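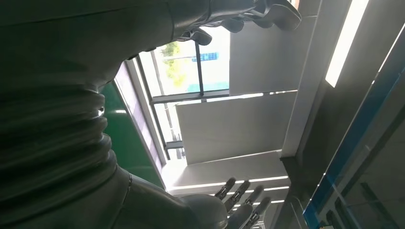
Ticket 156 - right hand drops off bus mid-run
Project: Hutari (student build, two-hand sorting task)
Opened by: Solange Thibodeau
Opened: 05/10/2020
Priority: high, demo is coming up
Status: open, workaround in place

Problem
Right hand stops answering partway through a run. Left is fine. Fingers hold whatever pose they had, then the Umton controller throws a timeout and the whole arm goes to hold. Happened 6 times today. No pattern in which pose.

Tried so far
- power cycled everything, came back, died again in 8 min
- swapped left and right comm cables at the controller end. Fault stayed on the right. So not the port
- reflashed the hand firmware. no change
- dropped finger speed to half. Lasted longer, maybe luck
- ran with the arm parked, hands only: 4 full runs, zero dropouts

Last one is the intresting one. Only fails when the arm is moving too.

Update, same day
Poirier on chat thinks cable strain near the wrist. Wiggled the harness by hand with the log open - got two timeouts right away on the right, none on the left. Connector latch feels loose. Taped it for now. Please dont pull on it.

Update 2
Ran the long script with tape on. One dropout, near full wrist rotation. Better, not fixed. Cable is probably too short for that rotation, we rerouted it in September when the mount got changed and I dont think anyone rechecked the slack.

Workaround
Wrist rotation limit set in the Bristora config, see wrist_max. Do NOT load the old config over it, it will wipe the limit.

To do
- order longer cable + new connector, same pinout
- redo strain relief on both sides, not just right
- add retry before timeout goes to hold (who has the controller repo??)
- rerun long script 8 times before closing

Logs are in the shared folder under the ticket number. Leaving this open till the cable gets here - Solange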